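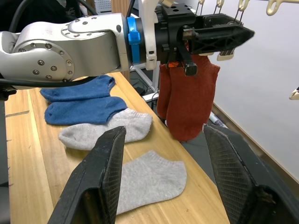
Nidley review: learning from corrections, tested on laundry

By Annapurna Poduval

Nidley is a training package from Vusurov for two-armed robots. It is built on the correction method from the Bermúdez paper, and it promises better results on fiddly tasks with fewer demonstrations. I have used it for most of the winter on one task: take a sock from a table, carry it to a drying rack, and hang it from a clip. One hand holds the sock and the other works the clip.

I picked socks for the test because our old policy was bad at them. It could find a sock and pick it up nearly every time. Then it would bring the cuff up to the clip, miss by the width of a finger, and keep pushing. Adding more demonstrations had stopped helping some time ago.

How the method works

You start with ordinary teleoperated demonstrations and train a first policy. Then you let the robot run with a person at the controls. When it starts to go wrong the person takes over, fixes the problem and gives control back. So far this is familiar, and plenty of labs do some version of it.

What the Bermúdez paper adds is what happens to the data afterward. Nidley keeps the stretch just before the takeover and labels it as something to avoid, going back a variable distance. A second small network guesses where the mistake began. On our task that was often well before I noticed anything. If the sock was gripped too far down the cuff, the trouble would only show up at the clip, and the network learned to put the blame on the grasp.

The corrections are also weighted by how rare they are, so a strange recovery you did twice doesn't get buried under a pile of easy pickups.

Setup

Installation took a morning. The recorder wants all camera streams on one clock, and ours were not, so I lost another day to that. The manual gives this one line in an appendix. It should be on the first page.

Wrist cameras are supported without any extra work. You can add a fixed overhead view, and I tried it both ways. For picking up, the overhead view helped a little. For the clip it made no difference that I could measure, and I ended up leaving it off.

The takeover pedal worked from the start and is the best part of the hardware side. There is a short blend when you press it, so the arms don't jump to wherever your hands happen to be. With Stosard, which we used before, the arms did jump, and I dropped a lot of socks that way.

What I ran

The first policy was trained on 190 demonstrations. I then collected 500 correction segments over several sessions and retrained at the end of each one. For comparison I trained a plain imitation policy on the same demonstrations plus an equal number of hours of new ones, with no corrections at all. The network was the same size in both cases.

I used ankle socks and a couple of thicker knit ones, laid flat, with pairs next to each other. Some tests had a sock folded over on itself, which is harder because the cuff may be underneath. The evaluation socks were kept out of training. I would have liked to keep out a second rack too, but we only have one with this kind of clip.

Results

The plain imitation policy hung fewer than half of the flat socks. The Nidley policy hung most of them, and when it failed it failed in a more useful way. It would back off, lower the sock and try again from a slightly different angle. The old policy never did this. It had never been shown a failed attempt, so it had no idea what came next.

Folded socks were a smaller win. The robot usually grips whatever part is on top, lifts, and goes to the rack with the sock doubled over. Sometimes the clip closes on it anyway. I counted those as failures if the cuff was not in the clip, and I think that is the right call for this task, but someone who only wants a dry sock could count them differently and get a nicer number.

Gains leveled off well before I ran out of patience. The last 18 segments of the set took as long to collect as a much larger batch early on, because by then the robot rarely needed help and I was mostly sitting there watching it work. Nidley has a mode that starts each run from a state it finds difficult. I wish I had turned it on sooner.

I also repeated one experiment from the paper, with the early-mistake labels switched off and everything else left alone. Performance on flat socks dropped, though it stayed above plain imitation. Grasps got worse and clip placement hardly changed. That matches what the paper reports and makes me trust the explanation more than I did when I first read it.

Problems

The blame network is not always right. It took a dislike to one approach path, to the left of the rack, because I had happened to take over there several times in a row for a cable that was in the way. After that the policy swung wide on every attempt. The fix was to find those segments in the viewer and delete the labels by hand. The viewer is slow, and past 3000 clips in a project it is very slow. There is no way to filter by operator, and on a shared robot you will want that, since people differ a lot in how early they step in.

This last point matters more than I expected. A colleague covered one Monday for me and waited much longer before pressing the pedal. Her corrections were good, but mixing them with mine confused the labels for a while. The paper used a single operator throughout and doesn't discuss it. I would agree on a rule before you start. Ours is now: press when you would bet against it.

Retraining needs a full night on our machine. Vusurov says up to six times faster on their hosted service. I haven't tried it, as our recordings have to stay in the building.

Socks near each other can still cause trouble. The gripper sometimes catches the edge of the neighbor and lifts both. Corrections reduced this but I would not call it solved, and I suspect it is partly a matter of finger shape, in which case no amount of training data will fix it.

Compared with Stosard

Stosard is cheaper and its recorder is easier to live with. If your task is short and the robot mostly succeeds or fails at the grasp, I doubt you would see much difference between the two. The longer the gap between making a mistake and paying for it, the more Nidley has to offer. Hanging things is a good match. I expect plugging in connectors would be too – I plan to try that next, with the overhead camera off again.

Worth buying?

For a lab that already has a bimanual setup and someone willing to sit at the pedal, yes. The method does what the paper says it does, at least on my task and with my socks. Budget time for the clock sync and for cleaning labels. If you are choosing between this and another few weeks of plain demonstrations, I would take the corrections.

I am on version two of the recorder. The operator filter is listed as planned, with no date given.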